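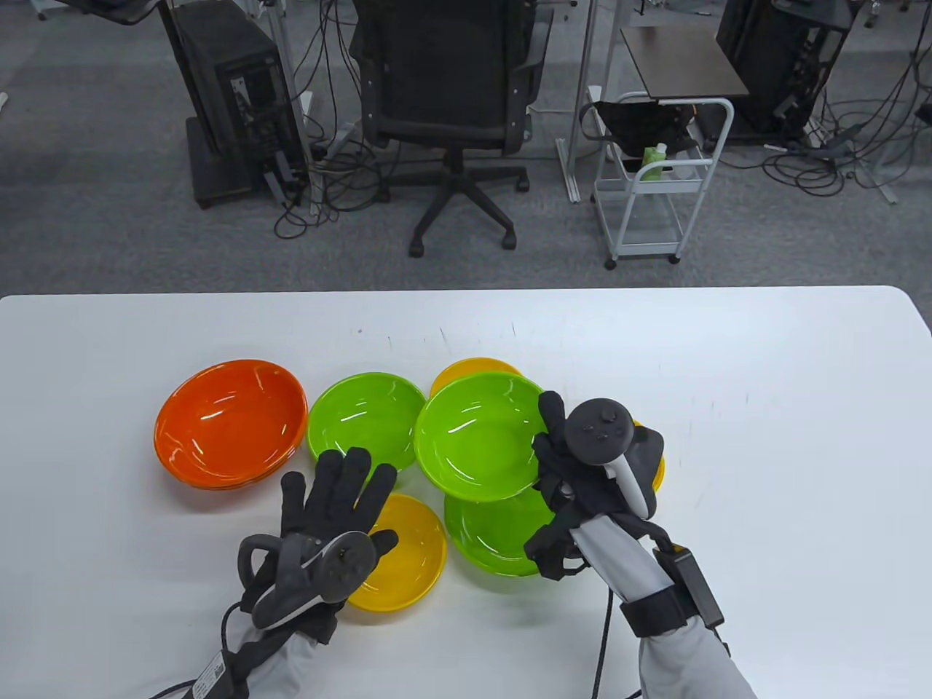

Orange, green and yellow bowls on a white table, handled by two gloved hands.

Storing plastic bowls in shared kitchens
Guidance for users of the Laing and Braklow kitchens

Coloured bowls are kept in stacks, one colour to each stack. Users are asked to sort them on a clear table before returning them to the cupboard.

Before stacking
Check that each bowl is fully dry, inside and beneath the rim. Bowls stacked damp tend to stick together and may develop a stale smell. Any bowl with a split rim should be set aside and handed to Lauri Hakala at the Skerkum office, which is open on Tuesday until 5.

Building the stack
Begin with the largest bowl of the colour. Lower each bowl in level and do not press down on it. If one bowl sits at an angle, lift it out and start again from that point. Stacks must not exceed 200 mm in height, as the cupboard shelves are set 300 mm apart. 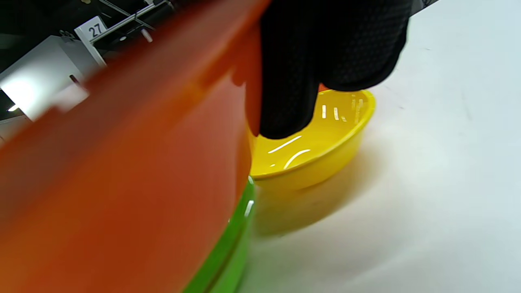 Holding an orange bowl by the rim, with a yellow bowl behind.

Bowls should be lifted by the rim. Where two have become wedged, stand the lower one in warm water for a few minutes, then turn the upper one gently. Knives and other metal tools must not be used to separate them.

Cleaning marks
Glossy plastic scratches easily. Use a soft cloth and washing-up liquid. Scouring pads are not permitted.

Requests for replacement bowls should be addressed to Lucimara Rezende, stating the colour and the kitchen concerned.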